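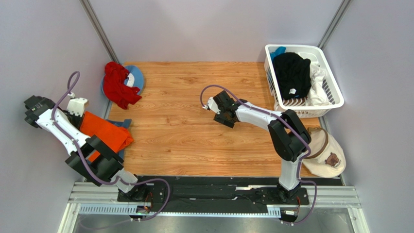

Caps should never share a basket with shirts, according to Chaimae El Ouafi, who would sooner wash a bucket hat alone in the sink than see it come out with a crushed brim. Plenty of households disagree, and that small quarrel is one of the pleasures of laundry sorting, the household job of dividing clothes into groups before washing or before putting them away.

Basis of sorting

Color is the oldest and best-known basis. Whites go together, darks go together, and strong reds and oranges get a load of their own (at least for the first few washes, when the dye is most likely to run!). Fabric comes next: towels and denim are rough company for thin knits. Some people sort by owner instead, a wonderfully quick system in a house with small children.

The basket

A plastic basket with slotted sides is a marvel of plain design. Air moves through the slots, the whole thing weighs very little, and it can be rinsed out in the tub. Solid hampers hide the contents better but hold on to damp, so gym clothes are best hung up for a while before they go in. The Enura method, a home routine popular with large families, uses 2 baskets, one for light clothes and one for dark.
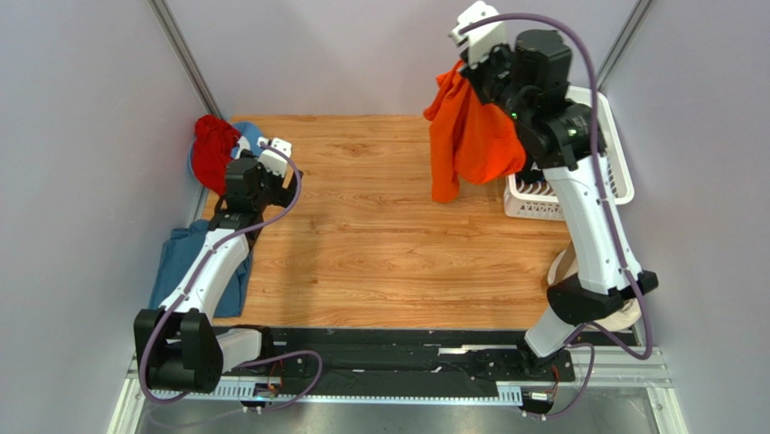
Folding belongs to the other end of the job, and here sorting starts all over again, this time by shelf or drawer. Flat pieces are usually folded first and make a steady base for a pile. Shirts follow, sleeves tucked behind, and socks come last.

Hats and caps

Baseball caps with stiff brims or sewn-on patches do best with a gentle hand wash in cool water and a slow dry over a bowl or a rolled towel. Soft round hats are more forgiving and can be set down on the crown, brim up, so that the brim keeps its curve. Neither kind likes having heavy clothes piled on top for long.

See also: Clothesline; Hamper; Ironing; Stain removal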